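Datus Apprentice Program — Interim Report to Kuipers
Prepared by Nathalie Sutherland

Print | E-mail

1. Training
Six trainees completed rack wiring and signal flow. Three — all on the Ciltden site — still need DSP hours.

2. Spending
$2,000 of the $2,625 tool budget is committed.
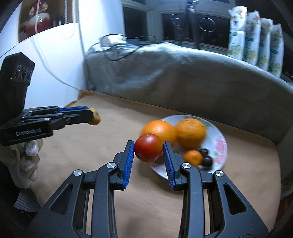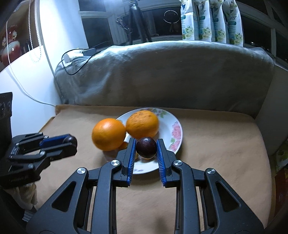 3. Next period
Cable certification starts in January.

Comments
Jovita Camacho: Is Kondum included?
Shiyu Cheng: Not before January.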